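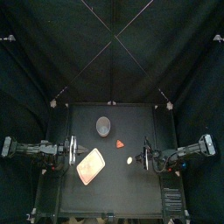 Bench and Enclosure Check: Ketach Room, February

Item 1. Raised edge around the tabletop. Pass. The supplier, Gravon, calls it a spill barrier. I'd call it a lip and keep a cloth handy.

Item 2. Fabric walls. Query. The Sikumum sheet says "flame retardant". I asked for the certificate 4 months ago and have a brochure to show for it. Not signing until I see paper.

Item 3. Crossed cables at the back. Pass on tension, for now. No load rating on file.

Item 4. Clothing near the bench. Hoodie cords tucked in, sleeves pushed up, long hair tied back. The last form had this ticked before anyone had come in for the day.

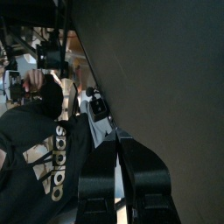 I'd like it checked at the start of each session and initialled, with the time written in.

Item 5. Cutting board. Must sit flat and not rock. "Non-slip" is the catalogue's word, so do the push test with it on the black surface.
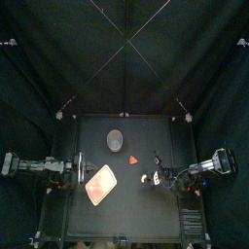 If it slides, it fails, whatever the catalogue says. Same goes for the plastic cup: stays empty, no exceptions for "just a bit of water".

Recheck due in 5 weeks. Items 2 and 3 remain open.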